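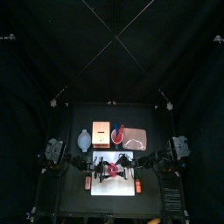 **Harvest supper for new students, what should we bring?**

**prairiemum_5**

Hello all! Our college at Dunne is putting on a harvest supper in October for the international students, and families in town have been asked to bring a dish and sit down with them. I think it's a lovely idea (the one at Fandine was packed last year, and my kids still talk about the lantern parade) but I've never cooked for people I haven't met, and I'd love to hear what has gone over well. I was leaning toward a big pan of scalloped potatoes and maybe butter tarts if my oven behaves.

**kettleon**

Butter tarts, yes please! We went to Fandine and the tarts were gone before the speeches finished. I'd go easy on the ham in anything, though. Half our table didn't eat pork and there wasn't much left for them besides buns and pickles, poor things. They were very gracious about it.

**oldrail403**

I'm going to be the grump here. These suppers are run for the townsfolk and the students get trotted out to be grateful. If the college wants to welcome people, why not ask them to choose the menu and pay for the groceries? My neighbour's boarder cooked for us at her new year and it was the best meal I had all winter.

**prairiemum_5**

I do take your point, oldrail, and I wondered the same when I read the notice. The student club is doing the music and one of the long tables, so it isn't all us. I'll ask whether they have a grocery budget.

**batanano_bev**

They do, or they did. Batanano Hall had 659 dollars from the college for the spring one, and the students spent it on rice, lamb and an alarming quantity of mangoes. I disagree that it's only for show. My two were seated beside a young fellow studying forestry and we've had him over for Sunday lunch more often than I can remember, and he's taught my youngest to play a card game that I still can't follow.

**oldrail403**

Well, that's good to hear, and I'll happily eat a mango. I still say the speeches should be cut in half.

**kettleon**

No argument from me on the speeches!

**rorico_road**

A practical note from someone who has washed up at a few of these: label your dish, lid and spoon, and write the ingredients on a card, especially nuts, dairy and gelatine. Doors at Rorico Centre open at 5 and the kitchen only has the one oven, so bring hot things hot, wrapped in a towel. Parking is dreadful on the college side, try the lot behind the rink.

**prairiemum_5**

Thank you, everybody, that's so helpful. Meatless scalloped potatoes it is, plus two trays of tarts, with cards. Does anyone know if the lantern parade is happening here too, or should I break it to the kids gently?

**batanano_bev**

It is! They meet at the front steps after dessert. Bring mitts.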